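Sticking interior door, hinges or humidity?

lillevine_dan
The door between our hall and back bedroom started sticking in April. It rubs at the top on the latch side. House is from 2000, hollow block walls, and we paid $95 to have all the hinges oiled last year. Do I plane it or wait until the weather dries out?

Siamak Najafi
Don't plane anything yet. Open the door halfway and lift on the knob. If it moves up and down, your top hinge is loose. Swap one of the short screws for a 3 inch one that reaches the stud.

osbridge61
Disagree. He said April. Mine does the same every spring and is fine by fall. I took a plane to it the first year and now there's a gap all winter.

Siamak Najafi
So we agree about the plane. A long screw costs nothing to try, and he can back it out again.

Elaheh Hosseinzadeh
Check the latch too before you decide. On ours the top rubbed, but the real trouble was that the latch no longer lined up with the strike plate, so everyone was slamming it. Brown door, gray knob on a rectangular backplate.

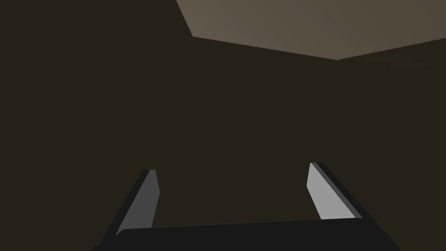
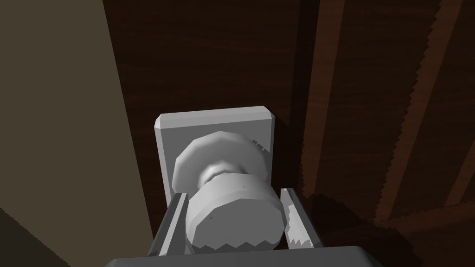
I put lipstick on the end of the latch, closed the door and looked at where the mark landed on the strike. It was low, so I filed the bottom of the opening. Took 39 minutes with a cheap file, and I stopped to eat.

osbridge61
Filing the strike only hides it if the door is sagging. It will drop again.

Elaheh Hosseinzadeh
Could be. It has held for two years so far.

lillevine_dan
Tried the lift test. It moves a little – maybe the thickness of a dime. Bought a box of long screws at Hashemi and will start with the top hinge. What if there's no stud there, with block walls?

Siamak Najafi
Then you should still have a wood jamb and probably a wood buck behind it. Go slow and stop if it starts spinning. Drill a pilot hole first.

lillevine_dan
Top hinge done, one screw. It still touches near the corner but closes without a shove. I'll leave the rest until fall.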